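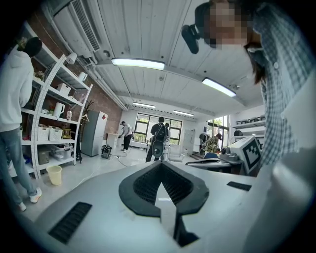 Unit Pricing Should Be Printed in One Unit

Shelf labels in most grocery stores carry two prices. The large one is what the package costs. The small one, usually in a corner and usually in gray, is what the contents cost per ounce, per pound, per quart, per hundred sheets, or per "each." The small one is the only figure on the label that lets a shopper compare two packages of different sizes, and in its present form it often fails at that job.

My position is narrow. Every product category should be assigned a single unit of measure, the assignment should be the same in every store, and the unit price should be printed at no less than half the height of the package price. I don't propose any change to package sizes, to promotions, or to the prices themselves.

The failure is easy to reproduce. Over several visits in April I recorded shelf labels at three stores in Custlow and entered them in a spreadsheet, which stands at 2,874 rows. I sorted the rows by category and looked for neighbors on the same shelf that were labeled in different units. Laundry detergent was the worst category. One bottle was priced per fluid ounce, the bottle beside it per load, and the box below both of them per pound. All three labels were correct. No comparison among them is possible without a calculator and an assumption about how much detergent goes into a load, and the maker of each product sets its own load.

Olive oil was nearly as bad. The store brand, Laltico, was priced per quart in the larger bottle and per fluid ounce in the smaller one. The conversion factor is 32, and anyone can look it up. A person holding a basket in a narrow aisle will not look it up. A label that requires a lookup has moved its work onto the reader, and most readers will decline the work and buy the size they bought last time.

Paper goods have a separate problem. "Per 100 sheets" sounds like a fixed unit, but a sheet has no fixed area. A roll with short sheets scores better per hundred than a roll with long ones, even when the second roll contains more paper. Square feet would settle the matter. The area is already printed on the wrapper, in small type, so the data exists and would cost the store nothing to obtain.

The usual objection is that category units are hard to assign. Is a drinkable yogurt a beverage, priced by volume, or a dairy product, priced by weight? I accept that the borders are untidy. They are also few. In my spreadsheet fewer than 50 rows were in real doubt, and any consistent answer would have served for those. Put drinkable yogurt under weight or put it under volume, but put all of it in the same place.

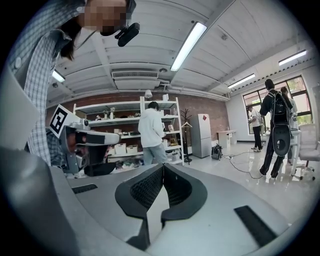 A stronger objection concerns cost. Shelf labels in two of the three stores are paper, printed in the back office and slid into a plastic rail by hand. Reprinting every label at once is a real expense for a small store, and I would not require it. Labels are replaced anyway whenever a price changes. A rule that applied only to newly printed labels would convert most of a store within a year or so, and the slow-moving items at the end (birthday candles, shoe polish, canned water chestnuts) could be left for the next full inventory. The third store, Oda, uses electronic labels, and for them the change is a template edit.

There is also the objection that shoppers don't read unit prices and would not read better ones. I find this weak. It treats present behavior under a bad format as evidence about behavior under a good one. When the figure is set in gray type smaller than the bar code number beneath it, low readership is the expected result. It says little about interest.

Type size deserves more attention than it gets. On the labels I measured with a ruler, the package price was commonly five or six times the height of the unit price. On the bottom shelf, where the large economical packages tend to be kept, the small figure cannot be read by a standing adult of ordinary eyesight. Half height would fix that on a standard label if the product description were cut to one line. The description repeats what is on the package and can spare the room.

Sale labels should be covered as well. At present a sale tag often hangs over the shelf label and hides it, and the tag itself carries no unit price. A "2 for" offer is the case in which the shopper most needs the figure, and it is the case in which the figure is most often missing. The tag should state the unit price under the offer and also the unit price for one package alone, when the two differ.

As for the unit, I would choose the pound for solids, the quart for liquids, the square foot for paper and foil, and the single item for anything counted. Spices priced per pound will look alarming. They are alarming. A jar of Lornirar cumin and a bag from the bulk bin differ by a wide margin, and the pound shows that margin more clearly than the ounce does. Readers who prefer metric units may substitute 500 grams and the liter without damage to the argument, provided that the whole store does the same.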